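December
Words: MacRitchie features desk
100 shares | 8 comments

The red button and the brown bottle

The emergency stop on the Hetberg sorting rig is a yellow box with a red button, and for most of the winter it was the best-behaved piece of equipment in the building. You pressed it and the arms stopped. You twisted it and, after some grumbling from the software, they came back. Everybody who worked near the rig had been shown how to hit it, and encouraged to hit it early, the way you're told to brake on ice before you think you need to.

Then somebody hit it while the left arm was holding a beer bottle.

The arm stopped beautifully. The gripper, being a separate device on the same power circuit, lost its supply and opened. The bottle went straight down past the edge of the table and broke on the floor beside a shoe with a foot in it. The foot was fine. The shoe was canvas, and has since been replaced by something with a toe cap.

It would be hard to design a neater way of making people distrust a safety button. The person who pressed it had done everything right: seen a colleague lean in for a stray can, seen the arm begin to swing, pressed. The arm would have missed the colleague by a comfortable margin. The bottle didn't miss by much at all.

Zostness, the small firm behind Hetberg, builds the rig at Fodholm, in a long white room that has never quite decided whether it's a lab or a storeroom. The job is humble. Household recyclables go on a table, and the robot picks them up and puts them in the right bin. Anyone who has stood over a blue box on collection morning with a yogourt lid in one hand will know that humans find this difficult too. The robot learns partly by example, so people and arms take turns at the same table, reaching over the same bins for the same empties. It's companionable work. It also means there's nearly always a person close by when something falls.

Glass is the awkward customer. Drop a plastic bottle and it bounces off under a cabinet. Drop a can and it makes a noise. The original hazard sheet dealt at length with the arms: how fast they could move, what they could pinch, where a sleeve might catch. It had a line on broken glass, filed under housekeeping, with instructions to use the dustpan.
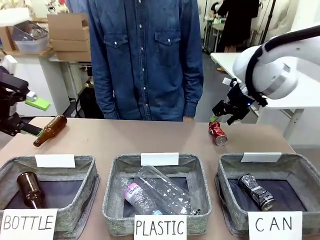
Left arm on glass, right arm over a red can.
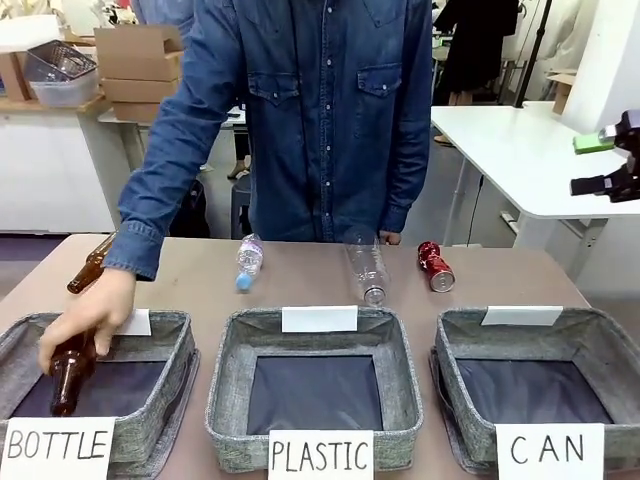 The same chore done by hand, bottle into BOTTLE.

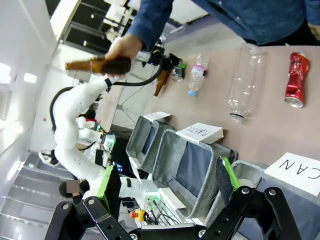

The button only promised to stop the robot, one reader wrote when we first mentioned the accident in our news pages, and the bottle was never a party to the agreement. The same reader, who claims a working life spent around cranes, wanted to know why anyone would hang a load from something that lets go when the power fails. Lifting magnets come with backup batteries. Truck brakes clamp on when they lose air. Surely a hand could manage as much.

A hand could. The trouble is that whoever wired this one had been worrying about the other accident, the one where the gripper closes on a finger and somebody pulls the plug. In that case you'd very much like the fingers to relax. A gripper that holds on through a power cut is a comfort if it's holding glass and a menace if it's holding you. The Hetberg fingers had been set up to let go, for reasons that were sensible and even kind, by someone picturing a thumb. Then the thumb was forgotten, the bottles arrived, and the setting stayed where it was.

What turned a bad moment into a file was the log. Zostness records every pick, and once the glass had been swept up an engineer went back through 957 of them looking for stops. There were 13 in which the button had been pressed with something in the gripper. In every one of them, the something had been dropped. It had simply never been a bottle before, or never one hanging out past the table edge. The records call these events "object lost, operator intervention," a phrase with a nice ring of shared blame. People had noticed. They'd picked up the can, put it back on the table and carried on, as you would.

The engineers are a little sore on this point, and you can see why. A fault that shows up as an alarm gets fixed by lunch. A fault that shows up as a dented can on the floor looks like an ordinary day with a robot that drops things, which it does anyway. The camera views didn't help either. From the gripper's own camera you get a splendid look at the table at a jaunty angle and very little of the floor where people's feet are kept.

The repair came in two parts, one of them dull. The dull part was to give the grippers their own supply, so that the red button halts the motion of the arms and leaves the fingers holding whatever they had, at the force they had. A second control, green, on the opposite side of the rig, opens the fingers on request. That one is for thumbs. Getting the two circuits apart meant new wiring, a new relay and an afternoon in which the right gripper opened and closed by itself like a crab thinking something over.

The other part was an argument about where the bottles travel. The planning software had been choosing the shortest path from table to bin, and the shortest path sometimes went out over the front edge and back again, particularly when the arm had to tilt a bottle neck-down to get a decent hold. It looked elegant and it put glass over people's toes. The arms are now confined to the tabletop and the bins when they're carrying anything breakable, and they slow to 100 millimetres a second on the way. The rig got noticeably slower at glass. For a week or so the mood was that of a household that has put the good plates on the top shelf.

There was some talk of switching to plastic bottles painted brown. It was dropped, so to speak, when it was pointed out that the arm would learn to handle painted plastic.

Zostness has since repeated the stop test with the real thing, over a padded tray, with everyone standing well back. They pressed the button at the moment of the grab, halfway across, directly above the bin and during the tilt. The fingers held each time. On the last trial the arm stayed there with a bottle in mid-air for so long that people drifted off to make coffee, and when they came back it was still holding on, and there was a short discussion about who was going to go and take it.

The hazard sheet has been rewritten. Broken glass has moved out of housekeeping and up to page one, under the heading "Things the robot is holding." The dustpan is still by the door.

8 comments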